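Paper Coverings on Shared Work Surfaces: Wear, Cost and Replacement Interval

Project report, Cartwright Building workshops

1. Background

The workshops in the Cartwright Building have white-topped tables that are shared between several courses. The tops mark easily. Ink, adhesive and pencil graphite account for most of the marks recorded in the January inspection, and the cleaning products used to remove them leave the surface dull after repeated use. Replacing a top is expensive and takes the table out of service.

This project looked at whether a disposable paper covering is a reasonable way to protect the tops, and how long one sheet can be left in place before it should be changed. Cloth and rubber coverings were excluded because the department already has figures for them.

2. Materials

Two papers were compared. The first was Cirlow brown wrapping paper, supplied on a roll. The second was Evura white lining paper, also on a roll, which is heavier and has a smoother face. Both were cut by hand to leave a margin of table uncovered at one or more edges, so that a sheet could be lifted without tools.

Sheets were fixed with low-tack tape at the corners. An earlier trial with tape along the full length of each edge was abandoned, as the paper rippled when the heating came on and the ripples did not flatten again.

3. Method

Sixteen tables were used, 8 with each paper. The coverings stayed down for 6 weeks of normal teaching. Users were asked to work as usual and not to move the sheets. Each table was checked at the end of the week for tears, lifted corners, creases longer than a hand's width and marks that had gone through to the top.

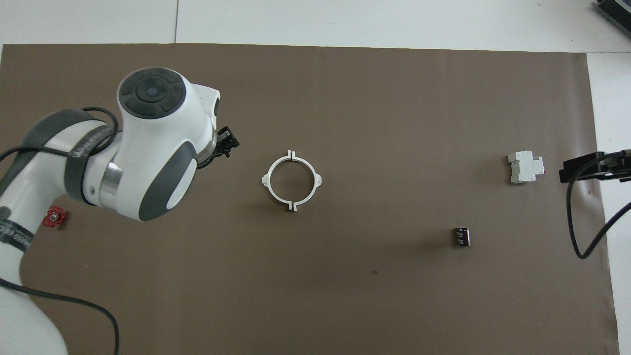

Page 6

Marks going through were judged by lifting the sheet and wiping the top once with a dry cloth. Anything left after wiping was recorded. Edge strips left uncovered were recorded separately, as they receive different treatment: people rest wrists, bags and cups on them.

The number of separate uses was taken from the booking system, which gave 2,593 across all tables for the period. Bookings do not show how long a person stayed, so this is a weak measure of wear.

4. Results

The brown paper tore more often, nearly always starting from a taped corner. Once a tear had started it ran along the grain and the sheet had to be changed. The white paper rarely tore but creased badly, and a crease made it unsuitable for drawing or measuring work.

Neither paper stopped solvent-based ink. Water-based ink was held by both unless it was left to pool. Adhesive was held by both, although it stuck the white paper to the top in two places and scraping was needed.

Marking on the uncovered strips was heavier than expected - on several tables it was the only marking found.

5. Cost

The brown paper is cheaper per metre. With the extra changes included, the difference over the trial was small. Labour was not costed. Janum matting, which the department buys for the cutting room, was used as the reference price and was higher than either paper over a period of this length, but it would last well beyond it.

6. Recommendations

Use the brown paper, changed every second week, with the tape set in from the corners. Cover the full top where the work allows it. Keep solvent-based pens to the tables nearest the sink, which are due for replacement. The trial should be repeated in a warmer term, as rippling may be worse or better without the heating.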